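Print this post | E-mail this to a friend

So I finally did it, I went through the whole cupboard of mismatched plates and cups! Five hours, one broken saucer and a lot of tea later, I can see the back wall of that shelf for the first time since we moved to Catcombe. Piret told me to keep only the things I reach for, and I was very good about it (mostly). The chipped bowls went. The giant mugs went to Reet, who has a giant kitchen.

What I couldn't part with was anything purple or green. I've been trying little pairings ever since, swapping a cup here and a plate there before breakfast, and this one is my favorite so far. I keep wanting to put olive pits in it, or maybe a few paper clips. Adalberto votes for mints.

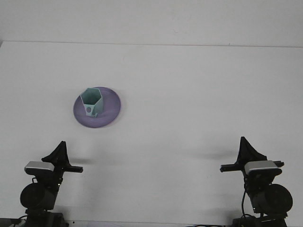
The teal six-sided cup on the lavender plate. Love these two together!

Next up is the drawer with all the lids, and I'm dreading it. If you've got a system for lids, please leave me a comment!

Contact | © Natália Machala | Back to top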